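Pesquisar no blogue
Pesquisar
Setembro | por Ilinca, correspondente da casa

Visita à torrefação Skovby: um dia de portas abertas

Cheguei às nove e meia da manhã, meia hora antes da abertura, porque tinha lido no convite que os primeiros grupos seriam pequenos. A torrefação Skovby abre as suas portas ao público uma vez por ano, em setembro, e este ano consegui finalmente inscrever-me. Escrevo em português, que não é a minha língua materna, e peço desculpa desde já se algum termo técnico não é o mais correto. No café existem palavras que aprendi primeiro em romeno, depois em inglês, e só muito tarde na língua deste blogue.

A entrada faz-se por um pátio comprido, com uma balança antiga encostada ao muro. Na receção deram-nos uma touca de papel, uma bata branca e um autocolante com o número do grupo. O meu era o 13. Pediram-nos também que não usássemos perfume, mas esta informação devia ter vindo no convite, pois duas senhoras do meu grupo tiveram de ficar mais atrás durante a prova.

A primeira paragem foi o armazém do café verde. Eu imaginava um cheiro forte, e o cheiro é muito discreto, parecido com o de feno ou de ervilha seca. Os sacos de juta estão empilhados sobre estrados, com a origem e o lote escritos a tinta. A guia abriu um saco da Etiópia e outro do Brasil e deixou-nos pôr a mão dentro. Os grãos etíopes eram mais pequenos e mais irregulares. Explicou-nos que o armazém recebe 700 sacos em cada entrega e que a humidade da sala é verificada de manhã e à tarde, sempre pela mesma pessoa, que anota os valores num caderno quadriculado. Vi o caderno. Tem uma letra muito bonita.

Depois passámos à sala de torra. A máquina principal é um tambor da marca Ardeleanu, restaurado há pouco tempo, e ao lado trabalha uma máquina pequena só para amostras. O barulho é considerável e a guia teve de falar com um microfone. Vimos uma torra completa, do princípio ao fim. O grão passa de verde a amarelo, depois a uma cor de canela, e a certa altura começa a estalar, como milho na panela, mas com um som mais seco. A partir deste momento o mestre torrador quase não tira os olhos do pequeno vidro. De poucos em poucos segundos puxa uma colher metálica, cheira, compara com uma amostra e volta a pô-la no lugar.

Perguntei se não bastava seguir o computador. A resposta foi que o computador regista a curva e ajuda a repetir uma torra boa, mas que a decisão de abrir a porta do tambor ainda é tomada pelo nariz. Quando a porta se abriu, o café caiu no prato de arrefecimento e toda a sala ficou com aroma a pão torrado e a caramelo. Foi, para mim, a melhor parte da manhã.
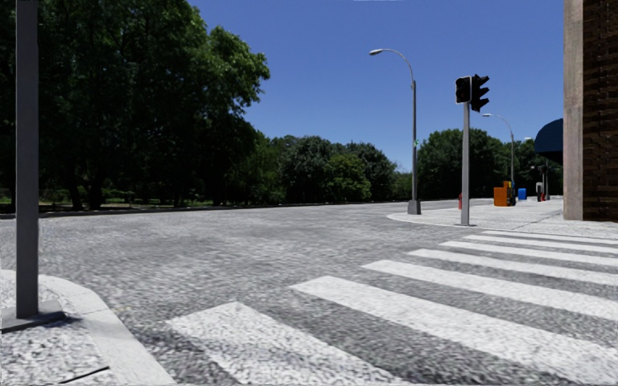

Ao meio-dia houve um intervalo de uma hora. A cantina da fábrica não estava aberta aos visitantes, o que me pareceu uma pena, e por isso almocei uma sopa e uma sandes no café da esquina. Custou pouco e a sopa de abóbora estava muito bem temperada.

A tarde foi dedicada à prova, organizada com a Gustura, uma pequena escola de degustação que colabora com a torrefação. Cada mesa tinha várias taças iguais, sem nome. Deita-se a água sobre o café moído, espera-se, e com uma colher quebra-se a crosta que se forma em cima, com o nariz muito perto. Só depois se prova, aspirando com força e com barulho. Confesso que tive vergonha das primeiras vezes. Em minha casa ensinaram-me que sorver a sopa é falta de educação, e passei a tarde a fazer exatamente isto diante de desconhecidos.

Acertei na origem de uma taça e errei as outras todas. Confundi um café da Colômbia com um do Quénia, erro que, segundo a formadora, é bastante grave. O que mais gostei foi um lote lavado, com um sabor que eu descreveria como chá preto com casca de laranja. Na folha oficial estava escrito «bergamota», portanto não fiquei assim tão longe.

Houve também uma demonstração de moinhos da Fokeo, mais comercial e um pouco longa. Aprendi, no entanto, que moo o meu café demasiado fino para a cafeteira que tenho, e desde então já corrigi.

Na loja da saída vendiam-se pacotes de 500 gramas com a torra do próprio dia. Comprei dois, um deles para oferecer. A inscrição para o próximo ano abre na primavera e faz-se apenas por correio eletrónico. Quem quiser ir deve levar calçado fechado, porque de sandálias não se entra na sala de torra.

Contacto | © Todos os direitos reservados | Voltar ao topo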